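Stocking the shelf, one box at a time

The task sheet handed to second-year students on the Setar module runs to two sides of paper. It asks for a machine that can take packaged groceries from a bench, place them on a shelf and leave them with the printed front facing out. The marks are split between the machine, the written log and a final run in front of the class.

Laimutė Dambrauskienė has taught the module since it moved out of the mechanical workshop. She wrote the sheet herself and has changed it very little. Teams may buy motors and sensors, but the control code must be their own. Each team has one set of stock to practise with and sees the final set on the day.

"The arm is the part they want to talk about," she says. "Most of the marks are lost before it moves. They have not measured the boxes."

Measuring the boxes takes up the first fortnight. Teams record length, width, depth and weight, then note which faces carry print and which are plain enough to confuse a camera. Team Wendo logged 40 packs in this way and found that two of them, from different makers, shared the same outer dimensions to the millimetre. Their sorting code had been relying on size alone. It was rewritten to read colour first and size second.

Team Stetsiuk took a different route. Their program looks for the largest block of lettering on the pack and works out from its angle how far the box must be turned. The method is slow, at over 3 seconds a box on the club's older computer, but it copes with a pack lying on its side. It copes less well with cartoon artwork. Thick black outlines are close enough to letters to be picked up as text, and the program then returns an angle that belongs to a drawing. The team's fix was to ignore any shape with too much curve in it, which in turn caused trouble with rounded typefaces.

The practice stock is now mostly snack boxes. Tins were dropped after the first year, when a fall bent a gripper plate. Card boxes are light, cheap to replace and awkward in useful ways: the lids bow, the corners soften with handling, and a finish that looks matt to the eye can throw back glare under strip lights.

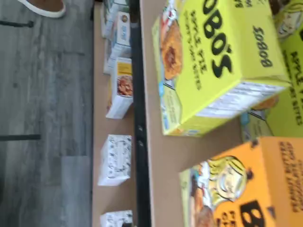

Glare is handled by moving the lamps and by taking 2 readings of each pack from slightly different angles. If they disagree, the pack is left where it is and the program goes on to the next. A skipped box costs one mark and a wrongly placed box costs three, so the cautious setting usually scores better. Wendo used it throughout last October's trial run. Stetsiuk switched it off halfway through to save time and finished behind them.

Dambrauskienė reads the logs before she looks at the scores. She wants the date of each change, the reason for it and the result, including the changes that were later taken out. Next year's sheet will add soft bags to the stock list. Both teams have asked for the bag sizes in advance, and she has told them to bring a ruler.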